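Ticket: Small padlocks, keys mixed and one shackle stiff
Opened by: Kamrul Begum
Product line: Hestenik small padlocks
Status: waiting for parts

Hello, I write again about the padlocks from our last order. I attach the pictures first, and my notes follow under them.
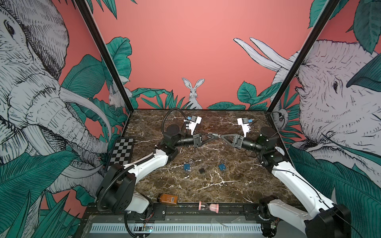
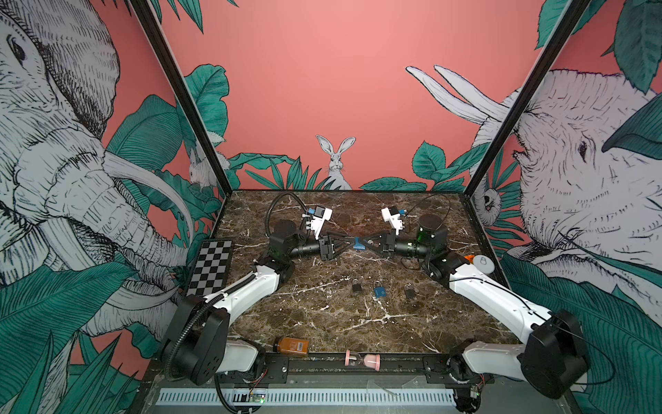
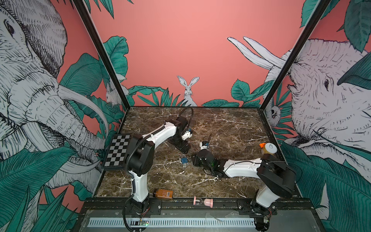
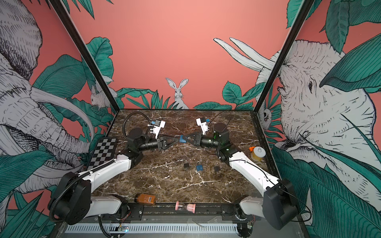 Drasodon, June

We have 200 of these padlocks for the locker doors at Drasodon. Most of them give no trouble. The complaint is for 9 locks from the same carton, some black and some blue. In two of the pictures you can see padlocks of both colors in a row on the marble top. I mention the colors because your form asks for it, but I do not think the color has something to do with the fault.

Problem 1. The keys were mixed in the bag. I tried every key in every lock, and eight locks now have a key that turns. The last one, a blue one, has no key at all.

Problem 2. One black lock opens only when I push the shackle down first and then turn the key. When I turn without pushing, the key stops halfway. I was afraid to break it, so I did not use force.

What I tried:
– Dry graphite in the keyhole, two times, with one night between. A little better, then the same again.
– Cleaning the shackle with a soft cloth. No change.
– The key of another black lock. It goes in but does not turn.

I did not use oil. Spyros Kalogeropoulos from your desk told me last time that oil collects dust, and I followed this.

Reply from Antigoni Tzanetos, Rukska support, 10:40
Thank you for the clear notes. Please do not try more keys in the stiff lock. Can you read me the small number stamped on the bottom of the blue lock without a key? With it we can cut a new one.

Reply from Kamrul Begum, 14:15
The number is very faint. I rubbed a pencil over thin paper and read it in this way, and I have sent the paper to you by post – it is easier than if I type it wrong.

Reply from Antigoni Tzanetos, 15:05
Good, we will wait for the paper. For the stiff lock we send a replacement with 2 keys. Please keep the old one until the new one arrives, then return it in the same box.

Note from Struan Strachan, parts
Replacement reserved. Key for the blue lock to be cut when the rubbing is here. Ticket stays open.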